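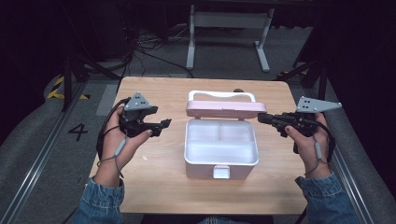
What is a category for? It saves you from having to look at everything each time you want one thing.

## Handout 2: Sorting and its discontents

Ita Ó Dálaigh's reading for this session is the Steltwood parish library list, 644 titles put in order by a curate who had plainly never lent anybody a book. He used 51 headings. One of them is "Improving". Another is "Other Improving".

Points to have ready:

- A heading with one item under it is a name, and should be treated as such.
- "Miscellaneous" is always the best used part of any system. Steltwood's holds the cookery, the atlas and most of the sermons.
- Sorting by size is respectable. Shops do it, and so did the curate, once he ran out of shelf.

**Terms.** A *flat* scheme has one level. A *nested* scheme has several, and arguments at each. Ranjbar prefers flat schemes for anything under around 400 items; Shojaei doesn't, and the two of them have been polite about it in print.

**For the seminar.** Take the list's first page and re-sort it for a borrower who wants something to read on a train. Keep a note of whatever you had to move twice - those are the interesting ones. "Other" may be used once per group, and Golshifteh Abbasi will be checking.

Reading copies are in the department office, filed under M.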